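Ticket: Recipe scaling rounds the salt wrong after update
Product: Latora (desktop, home edition)
Opened by: Hye-jin Do
Handled by: Lihua Tian, Latora support
Opened: June 2020
Status: Resolved, one item left open
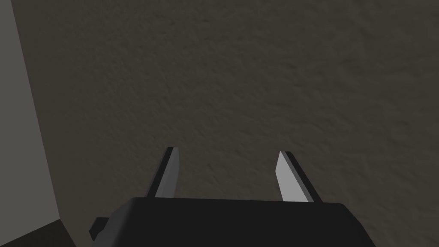 Hello, and thank you in advance to whoever picks this up. I have used Latora for my bread recipes for years, ever since my sister moved me off a shoebox of index cards, and I have never had to write in before, so please forgive me if I put things in the wrong boxes. I'll try to tell it in order.

I keep 78 recipes in the program. Most are bread, with a few cakes and one very long pickle. Since the last update, when I change the number of loaves, the flour and water come out right but the salt doesn't. My everyday loaf is 900 grams of flour and 18 grams of salt. When I ask for half, I should get 450 and 9, and instead I get 450 and 10. If I go down to a quarter, the salt says 5, and then when I go back up to the full recipe it says 20. So the recipe has quietly changed underneath me, and it stays changed!

I only noticed because the rolls tasted like the seashore. My neighbor was very kind about them.

What I've tried so far:
Closed the program and opened it again. Same.
Restarted the computer. Same.
Typed the salt back in as 18 and saved. It holds until I scale the recipe again.
Made a brand new recipe with only flour, water and salt in it. Same trouble, so I don't think it's something old in my files.

- Hye-jin

Reply from Lihua Tian

Hi Hye-jin,

Thank you for such a careful write-up, and I'm sorry about the rolls. You put everything in the right boxes, and making the three-ingredient recipe was a great idea. I built the same one on my end.

Mine scales correctly, which tells me we're looking for a setting that differs between your copy and mine. Could you open Preferences, then Units, and tell me what it says next to "Smallest step for weights"? While you're there, please also tell me whether "Keep scaled amounts" is checked.

In the meantime, please don't scale anything you care about. If you need a half batch today, use Duplicate first and scale the copy - the original will stay as it was.

Lihua

Reply from Hye-jin Do

Hello Lihua, how nice to get a real answer so quickly.

The smallest step says 5 g. I'm quite sure I never set that, though I will admit I did click through some welcome screens after the update while I had something in the oven. "Keep scaled amounts" is checked.

I changed the step to 1 g, saved, and tried the everyday loaf again at half. Still 10! So then I felt a bit silly, and I went back to Preferences, and it said 5 g again. It won't keep what I tell it.

Would it matter that I share my recipes with my sister through Nosum? She has the same update, and she likes everything in round numbers (she bakes by feel and is annoyingly good at it).

- Hye-jin

Reply from Lihua Tian

It matters a great deal, and I think you've just found it.

When two people share a recipe box through Nosum, the newer version of Latora also shares the Units page. Whoever saved it last wins, and the other person's copy picks up the change the next time it syncs. If your sister chose 5 g on her welcome screens, your copy would keep going back to it.

Here is what I'd like you to do, in this order:

1. In Latora, go to Sharing and turn off "Sync now and in the background."
2. Go to Preferences, then Units. Set the smallest step to 1 g.
3. Uncheck "Keep scaled amounts" and save.
4. Back in Sharing, open the Nosum box and uncheck "Preferences." Leave "Recipes" checked.
5. Turn syncing on again, wait for the green check mark, and look at Units one more time.

If it still says 1 g after step 5, scale your three-ingredient recipe down to half and back to full.

Lihua

Reply from Hye-jin Do

It still says 1 g! I went down to half, to a quarter, up to double and home again, and the salt came back as 18 every time. I couldn't find step 4 at first, because on my screen the box list is folded up and you have to click the small arrow beside the name. You may want to add that for the next person.

Now for the sad part. Some of my recipes were scaled before I noticed, and they have kept the wrong amounts. My Jaltness rye should have 290 grams of starter and it says 300. Is there a way to get the old numbers back, or do I go through them by hand?

Reply from Lihua Tian

There is a way. Open the rye, choose History from the recipe menu, and pick the last entry from before the update. You'll see the two versions side by side, and "Restore" brings back the amounts without touching your notes. It has to be done one recipe at a time, I'm afraid, but History has a filter for "Changed by scaling," so you'll only need to look at the ones that were affected.

I've added the small arrow to our help page, with thanks.

Reply from Hye-jin Do

All restored, with a pot of tea beside me. The rye is back to 290. Two of the cakes had changed as well, which explains a rather flat birthday. My sister has been told and is keeping her 5 g, and we are still speaking.

Please close this whenever you like. You have been very patient with me.

Internal note, Lihua Tian

Customer's problem resolved. Leaving the linked item open for the Units page: shared preferences should ask before they overwrite a local setting. Naqvi has it on the list for the September release. Help page updated, step 4.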